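Totcombe Laboratory Skills Course
Handout 3: Tubes, racks and bench layout
Tuesday, March 18, 2025

Read before the practical. Bring a fine-tipped alcohol-resistant marker. Gloves and coats are supplied.

3.1 Scope

This handout covers the handling of screw-capped centrifuge tubes before and after a spin: labelling, racking, opening, closing and balancing. Rotor selection and speed settings are in Handout 4. The serial dilution is in Handout 5 and assumes that everything below has been learned.

3.2 Tube types

The course store holds tubes in two nominal sizes, 15 ml and 50 ml. Both have a conical base and a screw cap. The 15 ml tube is used for all work up to and including the dilution series. The 50 ml tube is used for stock buffer and for collecting waste.

Graduations moulded or printed on a tube are a guide to volume. They are not a substitute for a pipette. If a protocol states a volume to one decimal place, it must be dispensed with a pipette of suitable range. If it says "make up to the mark", the graduation will do, read at eye level from the bottom of the meniscus.

Check each tube before use. Hold it up to the light and look for hairline cracks near the cone and just under the thread. Reject any tube with a crack, a cloudy patch or a chipped rim. Rejected tubes go in the Plovus bin at the end of the bench, with the cap off.

3.3 Labelling

Label the tube body and the cap. The body label is the one that counts, as caps can be exchanged by accident when several tubes are open together. Write on the body before any liquid goes in.

Minimum label for this course:
bench number
sample code
dilution, if any
initials

Do not write over the graduations. Do not use paper tape on a tube that will go in the water bath. Abbreviations are allowed on the cap, where a single number is normally enough.

3.4 Racking

Place tubes in the rack in working order, lowest number on the left. Use one row per series. Where two series share a rack, leave an empty row between them. Tubes must stand upright with the cone fully seated in its hole. A tube that leans is either the wrong size for the rack or is caught on a label edge.

Clear tubes take on the colour of whatever stands next to them, and a brightly coloured rack can give a faint tint to a tube holding nothing but water. Any judgement of colour, such as an indicator end point, is made with the tube lifted out and held against white card. Cap colour carries no meaning on this course. Some laboratories assign a colour to each reagent, and students who move on to the Pirkgate placement should ask what the local rule is.

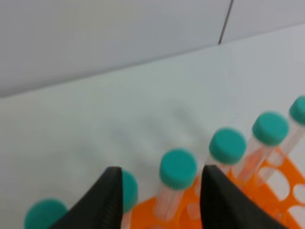 Why are the tubes kept capped while they stand in the rack?

A cap limits evaporation, keeps out dust and drips from neighbouring tubes, and prevents a spill if the rack is knocked. Only the tube being filled or sampled should be open. Working volumes in the dilution series are small enough for evaporation to alter the concentration if a tube is left open through the whole session.

3.5 Opening and closing

Lift the tube from the rack, holding it by the upper body. Turn the cap anticlockwise with the other hand. Keep the cap between the little finger and palm, or place it on a clean tissue with the open side up. For sterile work the first method is required, and the inside of the cap must not be touched.

To close, seat the cap level and turn it back a quarter turn until the threads drop into place, then tighten clockwise. Finger-tight is sufficient. Over-tightening can distort the seal and make the tube leak in the rotor. A cap that sits at an angle has crossed threads and must be taken off and started again.

3.6 Balancing

Tubes are loaded in opposite pairs. Each pair must match by mass, cap included. Matching by eye against the graduations is not accepted on this course.

Procedure:
Stand a small beaker on the top-pan balance and tare it.
Place the first tube in the beaker and record the mass.
Replace it with the second tube and record the mass.
Add water to a blank, or buffer where the protocol allows, until the pair agrees to within 0.1 g.

If the number of samples is odd, prepare a blank of the same tube type filled with water. Where the contents differ in density, use a blank of matching liquid. Label it BAL.

3.7 Worked calculation

A stock solution has a concentration of 1000 mg/l. A working solution of 80 mg/l is required, final volume 10 ml.

C1 x V1 = C2 x V2
V1 = (80 x 10) / 1000
V1 = 0.8 ml stock
Diluent = 10 - 0.8 = 9.2 ml

Dispense the diluent first, then the stock. Cap the tube and invert it slowly until the contents are even. Shaking introduces bubbles, which affect the next volume taken.

3.8 Clearing the bench

Empty tubes into the waste container named on the practical sheet. Used tubes are not rinsed for reuse. Wipe the rack with 70 per cent ethanol, including the underside, and return it dry to the Bunnag cupboard. Record any breakage in the bench book.

Further reading: course manual, page 26, for the table of tube sizes and maximum fill volumes.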